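Apuntes de taller, sesión 5: separar y ordenar cable suelto

Material preparado por Areti Tzanetos para el módulo de cableado básico. Se trabaja por parejas, en la mesa, sin corriente y con los cables ya cortados.

## Antes de empezar

El cable fino de un solo color se enreda consigo mismo en cuanto se guarda sin atar. Si además se mezclan dos colores, cada uno pasa por dentro de los bucles del otro y tirar de una punta aprieta el nudo. Por eso se empieza siempre buscando los extremos libres. Un extremo con el cobre a la vista se engancha con facilidad en los bucles vecinos, así que conviene sacarlo primero.

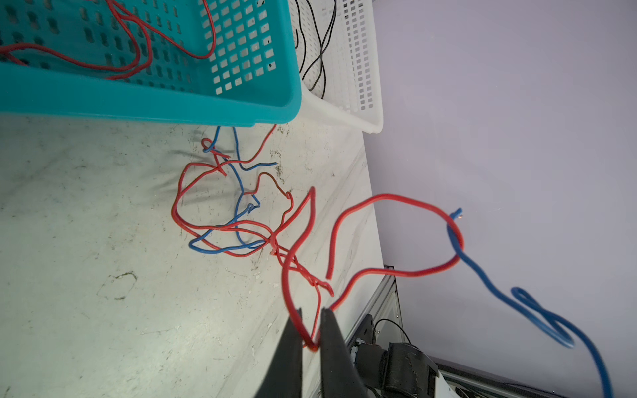
Una vez localizado un extremo, se sigue el cable con los dedos hasta el primer cruce y se afloja ese cruce antes de pasar al siguiente. No se tira de los dos extremos a la vez. Los bucles grandes se abren hacia arriba, separados de la mesa, para ver qué hebra pasa por debajo.

## Orden de trabajo

1. Colocar las cestas en fila al fondo de la mesa y dejar libre la parte delantera.
2. Asignar un contenido a cada cesta. El cable rojo va a la cesta turquesa; el negro, a las blancas.
3. Apartar el cable que ya está suelto y trabajar el enredo por separado.
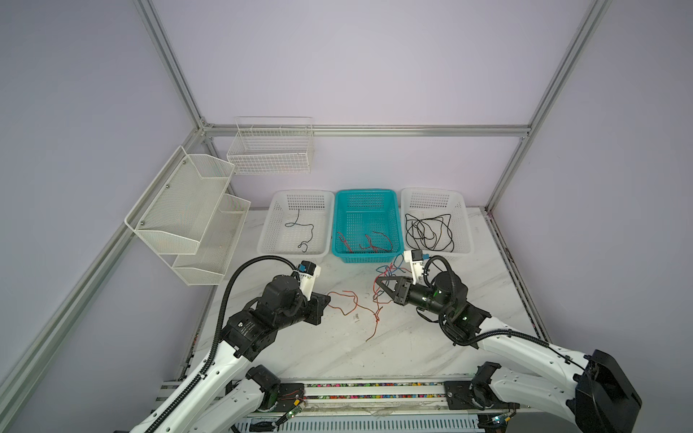 4. Guardar cada cable en vueltas amplias, sin doblarlo en ángulo.
5. Los trozos de menos de 3 cm se desechan.
6. Barrer la mesa: los restos de aislante se pegan al cable limpio.

## Para entregar

Media página por pareja con el método seguido y los cruces que dieron más trabajo. Se entrega a Charalambos Sfakianakis al comienzo de la próxima sesión.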